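Projects > Surkaler > Progress reports > Shared Table

April 10, 2020
Submitted by the project lead, Surkaler household goods re-use

Progress report to the Loltness fund: sorting and repacking of donated small goods

You asked for a plain account of where the money has gone and whether the method works. The short version is that the money has gone mostly on shelving and rent, and I am not convinced the method works yet. The longer version follows.

What we said we would do

The proposal promised that every small item coming into Surkaler would pass over one sorting table, be matched with its parts, and leave in a labeled bag. It also promised a target of 560 finished bags by the end of this reporting period. I thought that number was optimistic when it went in and said so in November. We have finished 486.

I would not read too much into the 486 either. The count is of bags closed, and a closed bag can still be wrong. When we reopened 112 of them as a check, we found chargers bagged with the wrong device, instruction sheets from a different product and several bags with no label. The items themselves were mostly fine. The errors came from the matching step, and that is the step the grant was meant to fix.

Spending

The shelving from Qian was delivered complete and is in use. It cost what was quoted. The label stock from Sultano was cheaper than budgeted, but the labels lift off clear plastic after a few days, so we will be buying again and the saving is gone. 195 dollars remains in the supplies line. I would like to hold it until we have tested a different label.

No money has been moved between lines. Nothing has been spent on signage, which was in the original budget and which I still think we could do without.

The one-table method

The idea sounds good on paper. Everything gets put out together, so the person sorting can see a cable and the thing it belongs to at the same moment. In practice cables are the worst of it. A black cable looks like every other black cable, and once it has been coiled and set down away from its bag there is very little to say where it came from. Bagged items with padding or spare wrapping take up more room than anyone planned for, and small loose parts have to go in bowls or clear containers, which take up room too.

The round table was chosen so that people could reach the middle from any side. They can. It also has no corners, so there is no natural place for "done" and "not done," and the two piles drift into each other. I raised this at the start and was told it would settle down with practice. It has improved a little. I would not call it settled.

The white top does help. Dark items show up well on it, and so do crumbs and specks, so it gets wiped more often than the old bench ever did.

What we will change

1. Cables will be tagged before they are set down. If a cable has no tag it goes to the unknown box and stays there until the end of the session.

2. Spare plastic wrapping comes off the table as soon as the item is out of it. At present it gets bunched up next to the goods, and people stop to check whether there is something inside.

3. Small parts stay in see-through containers wherever we have them. A bowl is fine for holding things while sorting, but you have to stand over it to know what it contains. The present mix is a clear bag with a blue pad in it, a coiled cable to one side, a cream bowl, and a clear container of small red pieces.
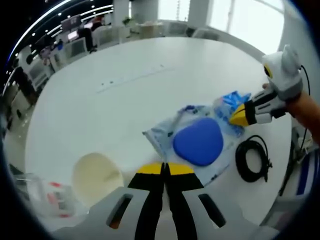
4. We will report bags checked as well as bags closed. This will make the next set of numbers look worse. I think you should have them anyway.

Request

We are not asking for more money. We ask that the 560 target be kept as it is and carried into the next period, with the added condition that a bag only counts once a second person has looked at it. If the error rate has not come down by then, my recommendation will be to drop the single table and go back to separate stations.

Related reports
Surkaler: shelving delivery and setup
Surkaler: label stock comparison
Loltness fund: reporting notes for small grants
Budget lines, household goods re-use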